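Records Without a Reading Room

When Sulastri Ong was appointed head of local collections at the Jellolcombe District Library, the office that came with the post contained a desk, a filing cabinet and 197 boxes of paper. The boxes held the minutes, ledgers and correspondence of clubs and societies that had closed, merged or simply stopped meeting. Most had been left at the front counter by the last surviving officer.

"People bring us what they cannot bring themselves to throw away," Ong said in an interview at the library in June. "My first duty is to receive it properly. My second is to find out what it is."

The Jellolcombe program for community records is now in its second phase. It accepts material from any association that has operated in the district, with no minimum age and no test of importance. The collection includes the papers of a choral society, two burial clubs, a pigeon racing federation and the Botar Mill Social Club, whose account books run without a break for 100 years.

Ong regards the Botar ledgers as the strongest single holding. They record wages paid to the club steward, the price of coal, and loans made to members in the months when the mill stood idle. "The mill's own books were lost in a flood," she said. "What we know of how those families managed comes from the bar accounts. An economic historian would prefer the mill's books. I have come to prefer these."

Much of the early work was physical. Staff removed rusted staples, replaced acidic folders and dried a quantity of correspondence that had been kept in a garden shed. The cataloging followed, and it proved slower than the library had planned. Club secretaries tended to file by habit, and a folder marked "Hall" might hold rental agreements, a dispute over a piano, or both.

The library chose to keep each secretary's order wherever one could be recognized. Ong acknowledged that the decision has its critics. "Some of our readers would like everything arranged by subject. I understand that. But the order is evidence too - it shows what one person thought belonged together, and once we take it apart we cannot put it back."

Material created in the last thirty years presents a different set of difficulties. Several societies moved their membership lists to a home computer and never printed them again. The Mulance Allotment Association delivered its records as a desktop tower, with a note giving the password and an apology for the dust. The library has since received others, and its intake procedure now treats a computer as a container of records, to be logged on arrival in the same way as a trunk or a box.

"The paper is often easier to read after a century than a file is after fifteen years," Ong said. "We ask donors to come to us while the machine is still in use, and while someone remembers which folder mattered."

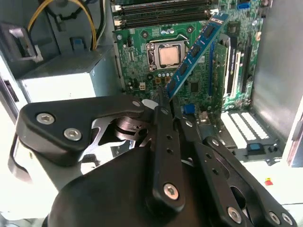
Collections and Access

Public use of the records has grown steadily. The reading room received 334 requests for association papers in the past year, the majority from residents tracing a relative. School groups make up a smaller share, and a local history class from the McIver Adult Learning Center visits each term to transcribe minutes.

Ong spoke with particular warmth of the transcription work. The class began with the choral society, whose secretary wrote a clear hand, and has moved on to the pigeon federation, whose secretary did not. "They argue over a single word for half an hour," she said. "I would not wish to hurry them."

Questions of privacy arise regularly. Membership files may contain home addresses, notes on illness or records of unpaid dues, and the library closes such files for a fixed term. Families may ask for a longer closure. Ong said that requests of this kind are considered individually and that most are granted.

She was more cautious on the matter of space. The basement store is close to full, and the district has not yet decided whether to extend it or to lease shelving at the former Mulance telephone exchange. Ong has submitted a case for the extension, on the ground that readers should not have to wait two days for a box.

In the meantime, the library continues to accept donations. Associations considering a deposit are asked to write to the local collections office before delivery and to leave papers in the order in which they were kept. Original folders, labels and envelopes should be included, even where they appear to be empty.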